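Home | Gallery | Workshop Notes | Visitors | Contact

The Big Wire Sort in Rollville

If you have ever opened a drawer looking for one short length of wire and come out with the whole drawer hanging off your wrist, you will feel right at home on this page. We spent a good part of September going through the leftovers at our little repair room in Rollville.

Most of the wire came to us when the Fonberg lamp shop closed its back room. They were kind enough to let us have the lot, and I don't believe we understood how much "the lot" was until it was all in the hallway! There were bell wires and lamp wires and thin stuff for model railroads, and one enormous box marked Tamuno that I had been walking around for weeks. We set ourselves 2 evenings for the job, which was hopeful of us, and we kept the kettle going the whole time.

My own rule is to sort by color first and worry about thickness later. Other people do it the other way around and get on perfectly well, but I like to see a color come free of the heap - it keeps my spirits up. Anything shorter than 30 inches goes in the scrap tin, and the rest gets wound loosely by hand and tied.

1. The Tangle

Seven colors in one heap on the gray marble, and I would start with the orange-red, as it's thicker than the brown and lies in nice big coils. The sky blue has wide open loops you can get a hand through. As for that thin brown, well, pour yourself a coffee first.

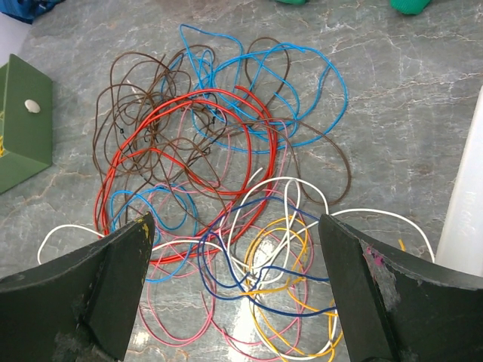

2. Where It All Goes Next

The tied bundles are meant for the Gririer craft table, where the children make bracelets and little bent-wire animals out of them. If you have a use for some bell wire, do drop in and ask, and please bring a bag with you.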